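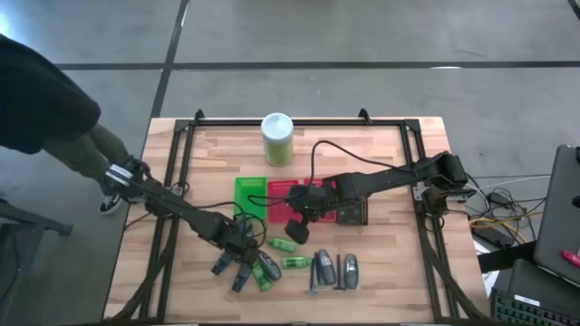 BENCH NOTES

Sorting into baskets at the Arboleda workroom

The May stock session at Arboleda was given over to small supplies: bottles, hose, packaged parts and the wipes that every bench uses. These had been kept on two open shelves since the move from Warnholm, in whatever container they arrived in. The shelves have now been cleared and the contents sorted by type on the butcher-block table. Notes on the method follow for members who intend to do the same at Nunska.

Work surface. The table is made of narrow wood strips and stands directly on the concrete. It is a good height for standing work and a poor one for sitting. Members using it should keep a mat under anything with a metal foot, as the top was re-oiled in the spring and the finish marks easily. Liquids that reach the joints between strips should be wiped up at once.

Containers. Slotted plastic baskets were chosen over closed bins. The contents can be checked through the sides, and dust falls out when a basket is tapped over the sink. The drawback is that small hardware also falls out. Anything shorter than 20 mm goes in a bag first, and the bag goes in the basket. Shallow trays remain in use for work in progress, but they do not go back on the shelf with items in them.

Color. The colors carry the following meaning on the shelf, and only there. On the table a basket may hold anything.
Green: items in current use.
Red: items to be checked, relabeled or returned.
Black: spares.
Two red baskets are allowed per shelf, as checking tends to run behind. If both are full, sorting stops until one has been cleared.
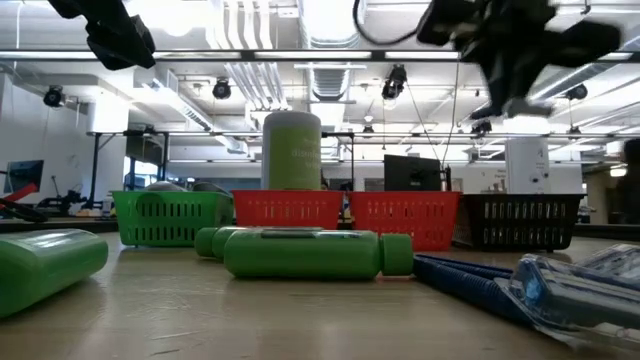 Green, red and black baskets in a row, with bottles and hose at the front of the table.

Bottles. Screw caps are tightened by hand before a bottle is moved, then checked again once it has been placed. Bottles may be laid down on the table while labels are read, but they are stored upright. A bottle with no readable label goes to red regardless of what the person holding it believes is inside. Of the 134 items entered in the log, 26 had labels that were missing or too faded to use. Most of these came from the lower shelf, which gets the afternoon sun.

Hose. Corrugated hose should not be folded to fit a basket. A fold leaves a weak point in the wall, and the hose will bend there every time afterward. Coil it loosely, tie it in 3 places and hang it on the side hook. Short lengths can stand on end in a basket if they do not tip it. Do not put anything heavy on top of hose, including packaged goods.

Clear packages. Sealed packages stay sealed until the contents are needed. Write the month of arrival on a strip of tape and put the tape on the back, so that the contents can still be seen from the front. Opened packages are closed with a clip -- staples tear the film and end up in the baskets.

Wipes. A canister stands in a basket during sorting and is returned to its bracket by the door afterward. The lid has to be pressed down on all sides. A canister left open over a weekend is generally not worth keeping.

Shelf labels. The Etau label stock was tried on both shelves. It holds well on painted steel and badly on textured plastic, so basket labels are now tied through a slot. Punched card is adequate for this. The hole should be reinforced, and the string kept short enough that it does not catch on the next basket.

The same procedure will be used at Nunska once the shelving there has been leveled. Members with green or black baskets to spare can leave them at the Arboleda desk by Friday. Red is not needed at present. Lids are not needed either -- the shelf spacing does not allow for them.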